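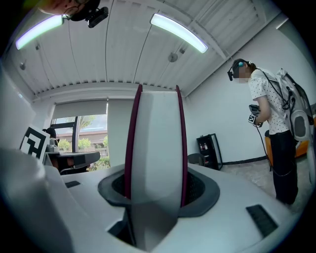 The back room at Lurkport has been on my mind for most of the summer, and I'm happy to say that as of July we've more or less moved in! Those of you who came to the old place on the ground floor will remember how dark it got by four in the afternoon, and how we used to drag the floor lamp from table to table like a family pet. Well, no more of that. The new room has white walls, a white corrugated ceiling and long light fixtures overhead, and the black shelving cabinet stands against the back wall with its little bottles and other bits and pieces on the shelves. I've grown very fond of that cabinet. It came to us from the Wullitz sale with one hinge missing, and Orestis Mavromatis spent two evenings hunting for a match before he gave up and ordered a pair.

The move itself took longer than planned (doesn't it always?). We had 39 boxes, and some 27 of them were marked "misc" in my own handwriting, so I have only myself to blame. If you lent us something before the move and haven't seen it since, please be patient a little longer — the last nine boxes are still in the hallway at Kusuma, and we're bringing them over as we find room.

A few things that would help. The shelves are meant for small items that get used every week, so please put bottles back with the labels facing out and the caps on tight. Anything tall or heavy goes in the low cupboard by the stairs. Chairs can stay out, but do tuck them in before you leave, as the cleaners come early and like a clear path.

Anjani Wibisono is drawing up a list of what we still need, and so far it has a kettle, two extension cords, a doormat and a proper coat rack on it. The folks at Farkora have kindly offered us a rug as well, though we'd like to measure first and see how much floor there really is once everyone is in. If you have a coat rack you're not using, Anjani would love to hear from you.

Tea is at half past three as before, in the new room, and the side door will be open. Do bring your own mug for now — ours are in one of the misc boxes.

Lurkport > Newsletter > House News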